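Die Norm kennt keine Kabel

Wer wissen will, wie weit sich Regelwerke von der Arbeit entfernen können, sollte sich den Leitfaden besorgen, der seit August in der Branche herumgereicht wird. 235 Seiten über »gute Praxis beim automatisierten Zerlegen von Elektronik«, maßgeblich geschrieben in Stirkholm, mitgezeichnet von Michalski und einigen anderen Anbietern, die so etwas gern mitzeichnen. Ich habe ihn gelesen, auch die Anhänge.

Vieles darin ist vernünftig. Strom abklemmen, Batterien zuerst, Greifkräfte protokollieren: Dagegen kann man schlecht sein. Misstrauisch macht mich der Ton, in dem das Übrige vorgetragen wird. Da ist von »Objektklassen« die Rede, von »definierten Entnahmepfaden«, von einem Gehäuse, das sich öffnen lässt und dann seine Teile preisgibt. 300 Prüfpunkte muss ein Betrieb abhaken, der sich auf den Leitfaden berufen will. Ich habe darunter elf gefunden, die sich mit biegsamen Teilen befassen, und vier davon verweisen auf eine spätere Fassung.

In Fidton, wo ich mir eine solche Zerlegelinie zeigen ließ, lagen auf dem Hof 525 ausgemusterte Bürorechner. Laut Leitfaden bilden sie eine einzige Objektklasse. In einem steckte eine zweite Festplatte, in einem anderen fehlte der Lüfter, beim dritten hatte jemand die Leitungen mit Paketband gebändigt. Ein Mensch am Werktisch sieht so etwas und greift anders zu. Die Norm sieht dafür das Feld »Abweichung« vor, das jemand mit der Hand ausfüllt.

Die Befürworter halten dagegen, man müsse irgendwo anfangen, und ein unvollständiger Standard sei besser als gar keiner. Das Argument höre ich seit Jahren, und es hat einen Haken: Versicherer und Einkäufer lesen keine Anhänge. Sie lesen das Siegel. In Leturthorpe kostet die Erstprüfung einen kleinen Betrieb 820 Euro je Station, und geprüft wird an einem Mustergehäuse, das der Prüfer selbst mitbringt, sauber und vollständig, mit ordentlich verlegten Kabeln.

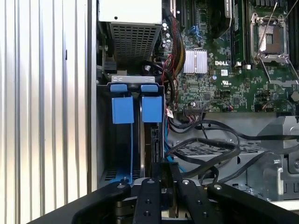 Offener Dell-Rechner vor den Fingern eines Greifers: Schwarze SATA-Kabel liegen quer im unteren Teil des Gehäuses.

Mein Vorschlag wäre bescheidener als der Leitfaden. Man prüfe an Geräten, die der Betrieb tatsächlich hereinbekommt, wahllos vom Stapel gezogen. Man veröffentliche, wie oft ein Mensch eingreifen musste und bei welchem Handgriff. Und man streiche das Wort »Objektklasse«, bis jemand belegen kann, dass es sie auf dem Hof gibt. In Stirkholm hat man mir geantwortet, der Vorschlag werde für die nächste Überarbeitung vorgemerkt. Einen Termin dafür konnte man mir nicht nennen.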